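Apple ID from an old backyard tree – streaky red over yellow, any ideas?

Forum: Fruit & Nut Growing > Apples and Pears

mossyporch
Posted Friday, 7:12 am

We moved in last winter and there's an apple tree behind the shed that I had written off as dead. Well, it's August and it is LOADED! I've been out there every morning before work just looking at it.

The apples are deep red on one side and yellow-orange on the other, with fine red streaks where the two meet. Crisp, juicy, a little tart near the skin. The lady next door thinks the old owner called it a Brula. Does that ring a bell for anyone?

graftypants
Posted Friday, 7:40 am

Congratulations, what a thing to inherit! Brula is a name I've only heard from older growers around here, and they used it for pretty much any early striped apple. I'd want to know the shape, how deep the dip at the stem is, and how long the stem is. Color will fool you every time.

Bakari Nzioka
Posted Friday, 8:05 am

Could be Jenham. We have two of those at the bottom of our lot and they ripen in August, striped all over, with a yellow patch up by the stem. Mine are wonderful for sauce – they go fluffy in ten minutes and hardly need sugar. Cut one across the middle and look for a pink line under the skin.

pippin_hill
Posted Friday, 9:31 am

I don't buy Jenham. Ours is much rounder and the red is more of a wash than streaks. If it's crisp and early my money is on Hyvönen. There was a nursery near us that sold 500 of those trees one spring, and they ended up in every backyard in the county.

Bakari Nzioka
Posted Friday, 9:50 am

Yours must get more shade than mine, pippin. In full sun they streak like crazy. I'll stand by Jenham until I hear about that pink line!

mossyporch
Posted Friday, 12:18 pm

You people are the best. I cut three at lunch (and ate all three). No pink line, just creamy white flesh and dark brown seeds. Stem end for graftypants:

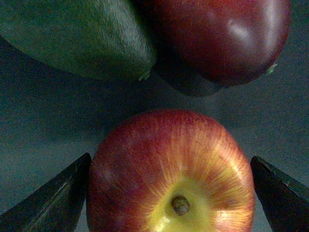
Re: stem and shape

graftypants
Posted Friday, 12:44 pm

Oh, that's a beauty! Look at the streaks fanning out from the yellow. Short stubby stem, and the top is broad and kind of squared off. That flat crown makes me lean away from Jenham, sorry Bakari.

pippin_hill
Posted Friday, 1:02 pm

Squarish shoulders, short stem, red streaks running out of yellow – I'm sticking with Hyvönen. How do they keep? Mine go mealy after 2 weeks on the counter but hold up nicely in the fridge.

Bakari Nzioka
Posted Friday, 1:30 pm

OK, I'll give you the crown. I still wouldn't rule out a seedling, though. Mossy, can you get a side view and one of the blossom end? And try a small batch of sauce, whatever it is.

mossyporch
Posted Friday, 6:55 pm

Will do on both. I picked a full bucket after dinner and you can't even tell from looking at the tree. Sauce tomorrow, and I'm keeping a dozen in the fridge to see how long they stay crisp.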